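Keep the paper rates notice

Setville council wants to stop posting rates notices in January and send everything by email. The saving is put at 934 dollars a quarter. I think it's a poor trade.

My neighbour Yamuna Sundaram pays hers at the post office counter. She has email, but she misses things in it, and so do I. A bill on the desk gets paid.
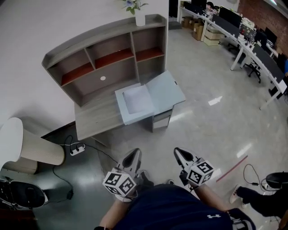 What the council should do

Make email the default for new owners and leave everyone else alone until they ask. Charge a late fee only after a second notice — on paper — has gone out. Submissions close Mon 23 November.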